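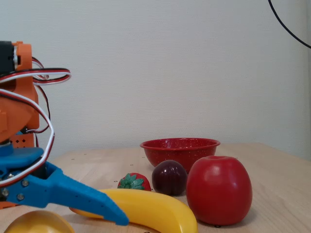 *A toy banana, one of the most common shapes in play food.*

**Play food** is a class of toy that imitates raw ingredients, cooked dishes or packaged groceries. It is sold as single pieces, as mixed sets and as part of toy kitchens and toy stores. The class is usually taken to exclude dollhouse food, which is made to a much smaller scale, and display food made for restaurant windows.

## Materials

Older play food was made of painted plaster, turned wood or papier-mâché. Plaster gave good surface detail but chipped at thin points such as stems and leaf tips. Hollow plastic pieces are either blow-molded in one part or injection-molded as two shells and joined along a seam. Blow-molded pieces are light and have thin walls – a vent hole is often left at one end. Felt and knitted pieces are stuffed with polyester fiber and are mostly sewn at home or in small shops.

## Scale and shape

Few makers work to true size. Large items such as melons and whole chickens are reduced, while peas, cherries and berries are enlarged to avoid small parts. The result is a set in which most pieces fit a child's hand. Shapes are simplified, and the maker relies on outline and a single strong color for recognition. Bananas, carrots and eggs need little surface detail. Potatoes and bread rolls are harder to tell apart without paint or texture.

## Cutting sets

A cutting set consists of pieces divided into two or more sections and sold with a blunt knife. The sections are held by hook-and-loop pads, magnets or wooden pegs. Pads are the usual choice in low-cost sets but collect lint and lose grip. The Galtier pattern, with a peg in one half and a felt-lined socket in the other, wears more slowly and requires closer machining.

## Manufacture

The Komside works began as a maker of wax fruit for store displays and moved to plastic toys when demand for wax fell. Its first play food list had 11 items, all fruit. A later list had 478, including regional breads and canned goods with printed paper labels. Zinov produced wooden sets only, packed in slatted crates of 35 pieces. Wei supplied molds to both firms and sold unpainted blanks to schools in cartons of 600. The blanks were discontinued in December of the year the Komside paint line closed.

## Use

Play food is used in preschools for sorting, naming and pretend shopping. Speech therapists use it in vocabulary work, where solid objects are often preferred to picture cards.

## Collecting

Collectors look for complete sets in the original box. Paint loss on stems and seam edges lowers the price, as do replaced labels. Fading is common in red and orange pieces – yellow ones vary with the pigment used.

## See also

- Dollhouse food
- Toy kitchen
- Wax fruit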